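Wrist injuries after a fall: what changes at the Skukholm clinic in August

The minor injuries clinic at Skukholm is changing how it handles sore wrists after a fall, and patients and referring practices should know what to expect.

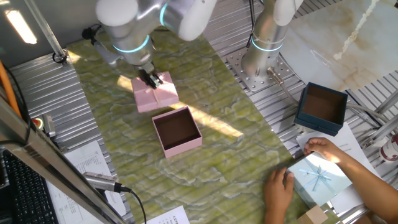 Huia Treloar wrote in after the last newsletter to say that her first X-ray had been reported as normal, that she had gone back to work on the strength of it, and that it was a second visit before anyone mentioned the scaphoid. She asked why a clear X-ray had not settled the matter, and whether she should have been put in a splint from the start.

Her question comes up often enough that we will answer it at some length.

The scaphoid is a small bone at the base of the thumb, on the thumb side of the wrist. It usually breaks when someone puts a hand out to stop a fall. The pain can be quite mild. Many people can still move the wrist, there may be very little swelling, and it is easy to put the whole thing down to a sprain.

The trouble is that a fresh break in this bone does not always show on the first X-ray, even when the right views have been taken. A normal film on the day of the injury lowers the chance of a fracture but does not rule one out. What the clinician finds with their hands still counts. Tenderness in the hollow at the base of the thumb, tenderness over the front of the wrist on the thumb side, or pain when the thumb is pushed gently back towards the wrist will all be treated as a possible fracture.

It matters because of the blood supply. Blood reaches much of the scaphoid from the far end, so a break across the middle can leave the near part short of it. A missed fracture may be slow to heal or may not join at all, and that can lead to stiffness and arthritis in the wrist later on.

Over the past year the clinic saw 744 wrist injuries in adults. Of these, 40 had a normal first X-ray but enough tenderness to be called back, and 9 of those were found to have a scaphoid fracture on a later scan. Seven of the nine healed in a cast. The other two were sent to the hand surgeons.

From August, anyone with a normal X-ray and tenderness over the scaphoid will be put in a removable wrist splint and given a review appointment before they leave. Until now the appointment was made by phone afterwards, and some people never got the call or did not think it was worth coming back. The review will be seven to ten days after the injury. If the wrist is still tender, we will ask for an MRI. Where MRI is not suitable, for instance with some implanted devices, a CT scan will be arranged through the Donine centre.

While you are waiting for review:

Wear the splint day and night. You can take it off to wash, unless you have been told otherwise.
Keep your fingers and elbow moving.
Do not lift, push or carry with that hand.
Do not drive in the splint until you have checked with the clinic and with your insurer.
Simple pain relief is fine if you normally take it without problems.
Come back early if your fingers go numb, pale or blue, or if the pain gets worse instead of easing.

If you need a note for work, ask at the desk on the first visit. We can write one that covers you up to the review date and extend it then. People in manual jobs should expect to be on light duties at the least.

A note for practices at Kwofie and Duvora. Please put the date of the fall, the hand affected and the dominant hand on the referral form. Please also say whether scaphoid views were taken, as a standard wrist series may not include them. Films taken elsewhere can be sent across electronically and do not need to be repeated on arrival. Patients whose injury is already more than two weeks old should still be referred if they are tender in the places described above.

Children are not covered by this change. Their wrists tend to break in different places, and they will go on being seen in the paediatric session.

To Huia's second question: yes, under the new arrangement she would have gone home in a splint with a review already booked.

The clinic is open from 8 am, and the last X-ray is taken at 7 pm. Review appointments can be moved by ringing the desk, but please move them and do not cancel, even if the wrist feels better.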